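Flallenon

Flallenon is an action role-playing video game developed by the independent studio Dedside and published by Kirer for personal computers and home consoles. It is played from a fixed overhead view and combines real-time melee combat with procedurally arranged dungeon floors. One to four players control salvagers who descend through a flooded mine to recover metal and return it to a settlement on the surface. The game was directed by Jaime Barreto, with programming led by Waqas Warraich and music by Snædís Thorlacius.

The game has no character classes. A character's abilities are set entirely by carried equipment, and the weight of that equipment determines movement speed, stamina recovery and the noise made while walking. An expansion, Hayat, added a second region and a revised crafting system.

Gameplay

A session, called a descent in the game's menus, begins at the surface settlement. The player selects equipment from a shared storage chest, chooses an entry shaft and is lowered to the first floor. Each floor is assembled from prepared rooms joined by corridors. The rooms are fixed in shape, while their order, contents and water level vary with the seed used to generate the floor. The full game has 42 floors divided among four strata. A descent may be ended at any lift station, and lift stations appear once on every third floor.

Combat takes place in real time. Each character has a light attack, a heavy attack, a dodge and two tool slots. Light attacks can be linked into a short chain whose length depends on the weapon. Heavy attacks consume stamina and break the guard of armored enemies. Dodging grants a brief period in which the character cannot be hit, and this period becomes shorter as carried weight rises. Above a set weight limit the dodge is replaced with a slower sidestep that gives no protection.

Tools include lamps, pumps, wedges and throwing charges. Pumps lower the water level in a single room and are needed to reach some chests and side passages. Wedges hold doors open or closed. Enemies can remove a wedge, but doing so takes time and makes a sound that can be heard two rooms away. Lamps reduce the distance at which ambush enemies can approach undetected, although they also draw the attention of flying enemies on the same floor.

Health does not recover on its own. It is restored by consumable items or at lift stations, where each player may rest once per visit. A character whose health reaches zero drops all unrefined metal at that location and is returned to the surface. The dropped metal remains for one further descent, provided that the same seed is used. Equipment is kept but loses durability.

Equipment and weight

Equipment is divided into weapons, body armor, boots, packs and charms. Every item has a weight value and up to three properties. Properties are drawn from a fixed list, and the same property on two items does not stack unless its description says otherwise. Packs increase the amount of metal that can be carried but add weight even when empty.

Total weight is sorted into five bands. The lowest band gives full stamina recovery and silent walking. The highest prevents running and allows enemies to detect the character through closed doors. The band is shown beside the health bar as a row of notches. The exact weight value can be read only in the storage menu, a choice that drew complaints at release and was later changed through an optional display setting.

Items are improved at the forge using refined metal. Each improvement raises the main value of the item and either adds or removes weight, depending on the type of metal used. Tin lowers weight and durability together. Iron raises both. Silver leaves weight unchanged but can be applied only once to each item. 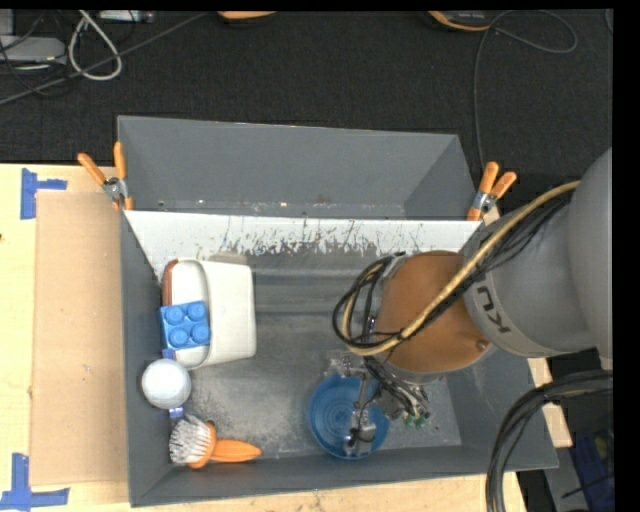
Cobalt, the rarest of the metals, permits the player to replace one property with another of the same group. It is found only in the third and fourth strata and cannot be traded between players. In the original release, a cobalt improvement could be undone at no cost by leaving the forge menu before the sound effect had finished playing. This allowed properties to be changed without limit and was corrected in the second patch.

Enemies

Enemies are grouped by the way they detect players. Listeners respond to noise, watchers respond to light, and drifters follow water currents and attack on contact. Most floors contain a mixture of two groups. The third group is introduced in the second stratum, where the average water level is higher.

Each stratum ends with a large enemy that must be defeated before the next entry shaft is unlocked. The first of these, the Sump Warden, is fought in a room that fills with water over the course of the encounter. The room can be drained with pumps, and the fight is considerably easier for a group that assigns one player to this task. The final enemy has no health bar and is defeated by collapsing the supports of its chamber in the correct order.

Enemy health rises with the number of players, but enemy damage does not. The size of the increase is fixed when the descent begins and is not reduced if a player disconnects. A later patch added an option to restart the current floor at the new group size.

Multiplayer

Flallenon supports up to four players online or on a single local display. Metal is shared equally at the end of a descent. Equipment found in chests belongs to the player who opens the chest, and other items may be dropped for another player to collect. Voice communication is not built into the game. A system of eight preset signals is used instead, and these signals also produce noise that listeners can detect.

Local play keeps all characters on one display. When characters move too far apart, the view stops and blocks further movement until they return. Online play does not have this limit. For this reason, the time rankings for local and online groups are kept separately.

Setting and story

The game takes place in and below Flallenon, a mining settlement whose lower works were flooded before the start of the story. The surface population lives by recovering metal from the abandoned floors. Story content is delivered through short conversations at the settlement and through tally boards found in the mine. The boards record the output of each working crew and gradually show that the flooding began in the deepest stratum, some months before the crews above were told of it.

There is no spoken dialogue. Lines are shown as text accompanied by short percussion phrases, with one phrase assigned to each speaking character. The script was written by Eftychia Katsaros, who also prepared the text of the tally boards. Completing the game once unlocks a second set of boards, which replace those of the first and describe the same events from the records of the pump crews.

Development

Work on the game began as a prototype for a turn-based dungeon game. The prototype already contained the weight bands, but movement was counted in squares and noise was calculated at the end of each turn. Barreto judged that the noise rules were hard for test players to follow when separated from movement, and the project was changed to real time.

The change required a new method for generating floors. The earlier version carved rooms directly from a grid, which often produced corridors too narrow for group combat. Warraich replaced it with a library of prepared rooms and a set of rules for joining them. Each room carries a list of permitted neighbors, a minimum and maximum water level, and positions at which enemies may be placed. The library contained 15 rooms in the first playable version.

Water is treated as a single level for each room. Flow between rooms is calculated at doorways only, on a fixed interval that does not depend on the display rate. A more detailed simulation was tested and removed, as it caused online sessions to fall out of agreement when several doors were opened at once.

Shoaib Khattak joined the project as lead artist after the move to real time. The earlier character models had been designed for a closer view and were difficult to tell apart from overhead. They were replaced with simpler models having wide shoulders and strongly colored packs. Enemy groups were also given distinct outlines so that they could be recognized in poorly lit rooms.

Music

The score is built from short layers that are added or removed according to the water level of the room and the number of alerted enemies. Thorlacius recorded the layers at a common tempo, with each stratum using a different set of instruments. No music plays at lift stations. The settlement theme is the only piece heard in full during normal play, and it gains an additional part after each stratum is completed.

Release and updates

A closed test of the first stratum was held in February with 2,000 participants. Results from the test led to a reduction in the stamina cost of heavy attacks and to the addition of lift stations, which had previously appeared only at the end of each stratum. The personal computer version was released first, followed by the console versions.

The first patch corrected faults in saved games, including one in which metal totals above 3,376 units were recorded as zero. The second dealt with the forge and with enemies that became stuck in wedged doors. The third added the optional weight display, remappable controls and larger text for the tally boards.

Hayat

Hayat is an expansion set in a dry salt works connected to the second stratum. Water is largely absent from its floors. In its place is a dust system in which running and heavy attacks reduce visibility for all characters in a room, including enemies. Watchers lose track of players in dense dust, while listeners are unaffected.

The expansion also changed crafting in the base game. Properties may be removed from an item and stored as separate parts, each with its own weight. Items made before the change keep their original properties and can be taken apart in the same way, except for those improved with silver.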